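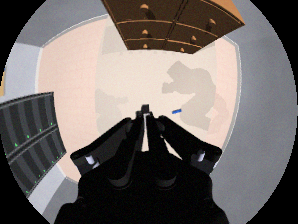
ピンク色の床とクリーム色のラグ、奥に茶色の木製ドレッサー(CG画像)

プレスリリース
11月
フルトヴィル大学アメリカンフットボール連盟

フルトヴィル杯 秋季トーナメント、準決勝の組み合わせが決まりました

フルトヴィル大学アメリカンフットボール連盟は、秋季トーナメントの準決勝に進む4チームと、試合の会場をお知らせいたします。準々決勝の4試合はすべて終了し、ナビー大学、チョーハン工科大学、リンバーグ大学、フルトヴィル市立大学が勝ち進みました。

準決勝第1試合は、ナビー大学とリンバーグ大学の対戦です。ナビー大学は今季のラン攻撃で合計1785ヤードを記録し、連盟に加盟するチームの中で最も多い数字になりました。対するリンバーグ大学は守備の強いチームで、準々決勝では後半に相手の得点を一度も許しませんでした。

第2試合は、チョーハン工科大学とフルトヴィル市立大学が対戦します。チョーハン工科大学のパス攻撃は今季1134ヤードです。フルトヴィル市立大学は、準々決勝の最後のプレーでフィールドゴールを決めて、準決勝への出場を決めました。両校の対戦は、今季はこれが初めてになります。

会場は2試合ともフルトヴィル市営競技場です。第1試合は午前11時、第2試合は午後3時に開始いたします。開門は午前9時半です。第1試合が延長になった場合は、第2試合の開始時刻が遅くなることがありますので、どうぞご了承ください。

入場券は競技場の窓口と、各大学の学生課で販売いたします。1枚のチケットで2試合とも観戦することができます。高校生以下の方は無料ですが、窓口で学生証を見せてください。また、先着200名の方に、出場4校のロゴが入ったタオルを差し上げます。

雨の場合も試合は行います。ただし、雷のおそれがあるときは中断し、再開の時刻を場内放送でご案内いたします。観客席での傘の使用はご遠慮ください。

報道関係の方へ
取材を希望される方は、試合の前日の正午までに連盟事務局へお申し込みください。取材証は当日、正面入口の受付でお渡しします。試合後の会見は、各試合の終了から20分後に、競技場1階の会議室で行う予定です。

お問い合わせ先
フルトヴィル大学アメリカンフットボール連盟 事務局 広報担当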